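About the Niltedo Centre: Open Day

The Niltedo Centre teaches and tests the software that guides small delivery robots on foot.

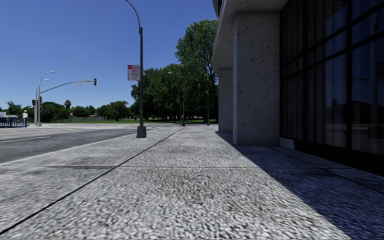 A simulated street used in route testing, with the pavement, parking sign and signal poles at the junction.

The Centre was founded as a joint undertaking of Farkberg and the Trindade technical school. It has 142 enrolled students and a permanent teaching staff led by Raíssa Leite, Director of Studies. Its work is concerned with one question: how a machine should move along a public pavement without hindering the people who use it.

Every March the Centre opens its doors to families, local schools and employers. The last open day received over 300 visitors. Demonstrations are held in the Julico Hall, where guests may follow a virtual robot along a city street and speak to the students who prepared its route. Lamp posts, building pillars and sharp changes from sunlight to shade are given particular attention, as each can mislead a robot's sensors.

Students work first in simulation and then with the Centre's own vehicles in the yard. The library of test routes now stands at 452. Each route is reviewed by Tainá Vieira and her colleagues in the Simulation Office before it is released for teaching - a rule that has been kept from the beginning.

Valdir Cordeiro is responsible for the workshops and for safety in the yard. Visitors are asked to remain behind the marked line while vehicles are moving. Children under ten must be accompanied by an adult.

Group visits outside the open day may be arranged for a Monday afternoon, beginning at 2 p.m. Schools should write to Jucélia Mendonça at the Visits Office, stating the age of the pupils and any access needs. Enquiries from employers are received by Lizelle Coetzee.

Admission to all demonstrations is free of charge.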